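Fewer kitchens, more mess: what I got wrong about data splits

I finally have numbers from the tabletop clearing runs, so this is a write-up of the split experiment I mentioned in March.

The question was simple. We had a budget of 600 demonstrations for training a policy to clear a cluttered table. Should they come from a handful of homes recorded many times, or from as many homes as we could get into? I was sure the second would win by a mile.

We recorded 958 demonstrations with the hand-held gripper and kept 635 after filtering. Most of what we dropped was tracking loss near shiny surfaces. From the rest I trained two policies, one on 24 kitchens and one on four, with the same 600-demonstration budget drawn with overlap. Both used the Drillska encoder and the same number of training steps.

On hard objects such as cups and boxes, the wide split was clearly better in homes it had never seen. On bags it was no better at all. Mirela Mendonça went through the failed grasps and noticed that the four-kitchen set had far more variety in how the bags were crumpled, as those sessions reset the table between every demonstration. In the wide set, people often put the same bag back the same way.

So for soft items, the shape of the thing seems to matter more than the room behind it. The new protocol asks for plastic bags, paper towels and small packages mixed together, with everything moved before each take.

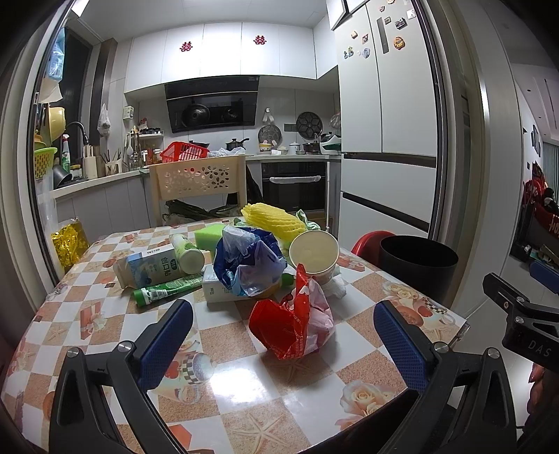
What I'm running next

Same budget, 24 kitchens, full reset every time. I also want to retrain without the Drillska encoder, which Mirela suspects is hiding part of the effect. Training starts Sunday and I'll post the results for bags separately.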